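4.2 Bimanual table clearing with the two finger sets

The tests in Section 4.1 used one arm at a time and told us little about how the fingers behave when the second arm is close by. We therefore repeated the comparison on a table-clearing task, using the same two sets of fingers: the stock Edau fingers and the longer, softer Caputo fingers. Both arms were driven by the Wametti controller at its default gains. Finger sets were always changed on both arms together, so no trial mixed the two.

Each trial began with coloured plates and serving trays laid out by hand. The operator had to take food pieces off the plates, then stack the plates by size. Start positions were drawn from a list of 25 layouts, and every layout was run once with each finger set. A trial was stopped if a plate left the table or if the controller tripped on motor current. We set a limit of 3000 control steps per trial, and a trial that reached the limit was scored as incomplete even if only one plate was left to move.

The Edau fingers completed 20 of the 25 layouts. The Caputo fingers completed 8. Most of the difference came from the plate rims. The Caputo tips bend outward when they meet a low rim, and the plate slides away before the fingers close under it. On small food pieces the order was reversed, and operators said they preferred the softer tips for that part of the job. We did not score the two parts separately, which in hindsight we should have done.

Working space between the arms was the other limit. The arms share one rail, and any object near the middle of the table brings the gripper housings close together well before the fingers touch. Figure 6 gives a typical case, with both grippers over the round tray and very little room left between the housings. The cable loops also need clearance above the table. We left them slack enough for full wrist travel and tied them to the white links, and no trial was lost to a snagged cable.

Figure 6. Two-arm workspace during table clearing. The left gripper is above the pale blue plate, which holds a small orange piece of food. The yellow plate has a brown smear across it.

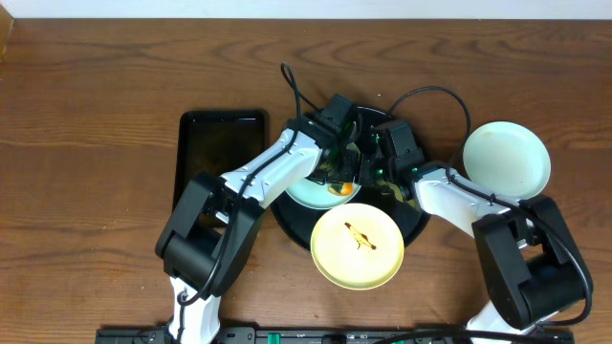

4.3 Effect of controller settings

To check that the result was not tied to one controller, we ran a smaller set of layouts with the Zisen controller in place of the Wametti unit. Only the Edau fingers were used. The Zisen controller closes the gripper more slowly and holds a lower force at rest, so grip thresholds were tuned again before the first trial.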